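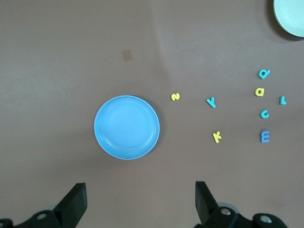 **What age are the letter crafts for?**

I plan them for kids from three up to the end of kindergarten. Younger ones can join in if you're sitting right there with them, but foam pieces are small and toddlers put everything in their mouths, so I'd wait until that stage has passed. Older siblings usually wander over too, and they're great at spelling out rude words.

**Do I need to buy a kit?**

Nope! I sell the Solley box because people kept asking me for one, but everything on this site works with stuff from the dollar store. The box has 100 foam pieces, a storage bag and a little booklet of games. If you already have letters, just print the booklet (it's free on the downloads page) and skip the box.

**How long does a session last?**

Mine run 20 minutes, and I've cut plenty of them short. If your kid is done after 5, pack it up and try again after a snack. I used to push for one more word, and we'd both end up grumpy.

**Uppercase or lowercase first?**

Oh, I get so many emails about this one. I start with the letters in the child's own name, capital at the front and the rest lowercase, the way they'll see it on their cubby at school. After that I mix them. Plenty of teachers start with all capitals and their kids learn to read just fine, so if your preschool does it that way, go along with them.

**My daughter mixes up b and d. Should I worry?**

At four or five, I wouldn't. Both of mine did it, and one of them still did it in first grade. Put out one of the two for a couple of weeks and leave the other in the bag. If it's still bothering you later on, talk to her teacher, who sees a lot more kids than I do.

**How do you clean foam letters?**

Warm water and a drop of dish soap, then spread them on a towel overnight. Please don't put them in the dryer. I did that in March and ended up with a lot of curly vowels.

**Where do you ship from?**

My garage in Montoya! I pack orders twice a week and drop them at the Zastlow counter on my way to school pickup. You'll get a tracking number by email once it's scanned. If it hasn't moved in a week, write to me and I'll chase it down.

**What's Trutum? I keep seeing it in the activity names.**

It's a word my son made up for the sound of letters being dumped out of a bag, and it stuck. Any activity with Trutum in the title starts with a big messy pile. The tidy ones are listed under "Quiet Games."

**Can I use your printables in my classroom?**

Sure, print as many as you like for your own students. Just don't resell them or post the files somewhere else, and if another teacher wants a set, send them the link to the downloads page.

*Page updated May 2026*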